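Zesier Table Clearing — README

Release: January, revision 3
Tasks: 7
Episodes: 449

Scope

Clearing a small table after a meal. Cups and dishes go to the rack, leftovers and used napkins to the bin. Chopsticks are labeled singly, never as a pair.

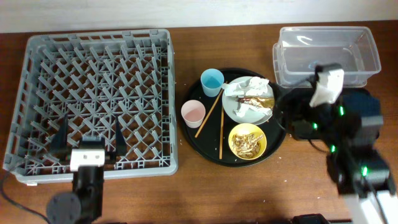 Liquid left in a cup is tagged "residual" whatever the amount. The rack is one class; its prongs have no labels of their own.
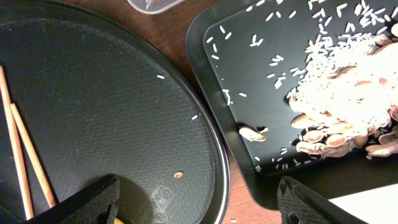

Zesier Notes, no. 7, p. 219

Food scraps

Loose rice has a single mask per surface — grains are not separated. Nut fragments are tagged "crumb".

Known issues

Black tableware on dark wood has weak edges in the Jukon masks.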